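객실 비품 문의 처리 기록
접수번호 2546 / 제목: 머리끈·소형 장신구 보관함 정리 및 분류 기준 문의

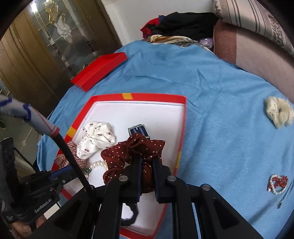
머리 장신구 보관함. 진한 빨간색 바탕에 흰 물방울무늬가 있는 곱창 머리끈.

접수일: 2026-04-23
접수 경로: 드루나우 숙소 온라인 지원 창구
요청자: 미바누이 펌프리(드루나우 숙소 객실 비품 담당)
처리자: 리애넌 니컬러스(드리르카이네 생활용품 지원팀)
분류: 보관 및 관리 / 소형 직물 잡화
우선순위: 보통
상태: 종결

1. 문의 내용

당 숙소는 장기 투숙객용 공용 화장대에 머리 장신구와 소형 장신구를 비치하고 있습니다. 기존에는 뚜껑이 있는 깊은 통을 사용하였으나, 지난달 객실 개편 시 테두리가 붉은 얕은 상자로 교체하였습니다. 교체 후 다음과 같은 불편이 반복하여 접수되고 있습니다.

가. 곱창 머리끈이 부피를 많이 차지하여 아래에 있는 귀걸이와 머리핀이 보이지 않음.
나. 머리끈을 꺼낼 때 귀걸이 고리가 천에 걸려 함께 딸려 나옴.
다. 흰색 바탕의 머리끈에 다른 제품의 색이 옮은 것으로 의심되는 얼룩이 발견됨.

상자를 다시 깊은 통으로 되돌려야 하는지, 현재의 상자를 유지하면서 정리 방법만 변경해도 되는지 회신을 요청드립니다. 비치 품목은 총 33점이며 목록은 별도로 송부하였습니다.

2. 1차 회신(처리자)

문의하신 내용을 확인하였습니다. 얕은 상자 자체는 계속 사용하셔도 무방합니다. 깊은 통은 먼지를 막는 데 유리하나 투숙객이 내용물을 뒤적이게 되므로 (나)항의 걸림 현상이 오히려 늘어날 수 있습니다.

원인을 구분하기 위하여 다음 사항의 확인을 부탁드립니다.

- 머리끈과 금속 장신구가 칸막이 없이 한 상자에 들어 있는지 여부
- 얼룩이 발견된 제품과 맞닿아 있던 제품의 색상
- 세탁 후 완전히 건조한 다음 상자에 넣고 있는지 여부
- 상자를 비우고 닦는 주기

3. 요청자 답변

칸막이는 사용하지 않고 있습니다. 흰 바탕에 작은 무늬가 인쇄된 머리끈과 빨간색·흰색 체크무늬 머리끈을 상자 왼쪽에 함께 두고 있으며, 얼룩은 이와 별도로 보관하던 무지 흰색 제품 두 점에서 확인되었습니다. 해당 제품은 짙은 남색 머리끈과 같은 봉투에 들어 있었습니다. 세탁은 객실 수건과 동일한 일정으로 진행하며, 건조 상태는 담당자가 손으로 만져 확인합니다. 상자를 닦는 주기는 정해진 바 없습니다.

4. 원인 검토

(가)항: 곱창 머리끈은 고무줄 둘레에 천이 주름져 있어 납작하게 눌러 두어도 다시 부풀어 오릅니다. 얕은 상자에서 소형 장신구 위에 겹쳐 두면 아래 품목이 가려집니다. 상자의 용량 부족으로 보기는 어렵고 배치 순서의 문제로 판단됩니다.

(나)항: 금속 고리와 주름진 천이 직접 닿는 것이 원인입니다.

(다)항: 봉투 안에서 발생한 이염일 가능성이 높습니다. 주름 안쪽과 고무줄 통로는 겉면보다 늦게 마르므로 손으로 겉을 만지는 것만으로는 잔여 습기를 확인하기 어렵습니다.

5. 조치 안내

5-1. 상자의 내용물을 모두 꺼내 침대나 넓은 탁자 위에 펼칩니다. 밝은 단색 시트를 깔면 작은 핀과 귀걸이 뒷마개를 찾기 쉽습니다.
5-2. 마른 천으로 상자 안쪽을 닦고, 모서리에 남은 보풀을 제거합니다.
5-3. 귀걸이와 반지는 뚜껑이 있는 작은 용기에 먼저 담아 상자 한쪽에 둡니다.
5-4. 머리핀은 여닫는 부분을 닫은 상태로 한 방향으로 놓습니다.
5-5. 곱창 머리끈은 마지막에 넣되 서로 포개지 않습니다. 꺼낼 때는 고무줄만 잡아당기지 말고 주름진 천의 가운데를 함께 잡아 들어 올립니다.
5-6. 세탁한 머리끈은 집게로 널어 하루 이상 말린 뒤 보관합니다. 짙은 색과 흰색은 세탁과 보관을 모두 분리합니다.
5-7. 얼룩이 있는 두 점은 찬물과 중성세제로 따로 세탁하고, 얼룩이 남으면 비치 목록에서 제외합니다. 표백제는 고무줄을 손상시킬 수 있으므로 사용하지 않습니다.

6. 추가 문의 및 회신

요청자: 머리끈을 색상별로 나눌지 크기별로 나눌지 내부 의견이 일치하지 않습니다. 브로브빌 지점은 색상별로 운영하고 있습니다.

처리자: 투숙객이 직접 고르는 상자라면 무늬가 위로 보이도록 놓는 것으로 충분하며, 별도의 기준을 강제할 필요는 없습니다. 다만 예비품 봉투는 색상별 구분을 권장합니다. 봉투 하나에는 약 10점까지만 담으시기 바랍니다.

요청자: 그리피스 사의 투명 칸막이를 구매할 예정입니다. 현재 상자에 맞는지 확인이 가능합니까?

처리자: 당 팀은 타사 제품의 규격을 보증하지 않습니다. 상자 안쪽의 가로, 세로, 높이를 실측하신 후 판매처에 직접 문의하여 주십시오. 칸막이가 테두리보다 높으면 상자를 겹쳐 보관할 수 없습니다.

7. 처리 결과

요청자로부터 5-1부터 5-6까지의 조치를 완료하였다는 회신을 받았습니다. 귀걸이는 뚜껑 있는 용기로 옮겼으며, 이후 걸림 관련 불편은 접수되지 않았습니다. 얼룩이 있던 두 점 중 한 점은 세탁 후 재비치하고 나머지 한 점은 폐기하였습니다. 칸막이 구매는 5월 비품 예산에서 검토할 예정입니다.

동일한 사안으로 재문의하실 경우 본 접수번호를 기재하여 주시기 바랍니다.

종결 처리: 리애넌 니컬러스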